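Teaching by Demonstration, Handout 3
Read before lab. Yes, all of it.

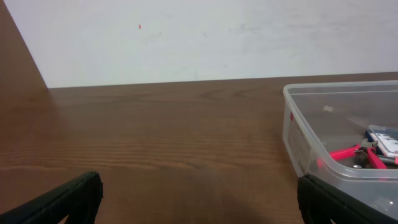 A demonstration is a promise that you knew what you were doing, and the policy will believe you. If you wander over the table for a while deciding where to go, it learns to wander, very faithfully. Marin Leka's rule is to choose the grasp before touching the controls. Take pliers in a clear plastic container: the handles are splayed, so one handle, both, or up near the head are all fair answers, but pick one and keep it for the session. The wrist view also shows wood grain straight through the container walls, so don't expect the policy to find the rim as easily as you do.

Hand guiding: keep your fingers out of the wrist view.
Remote control: go slow near the rim. Pausing to think counts as data.

Each pair records 17 clean episodes. Last April one group turned in more than 800, nearly all of them hesitation. Borislav Đorđević still has them on the Fluver drive if you need cheering up.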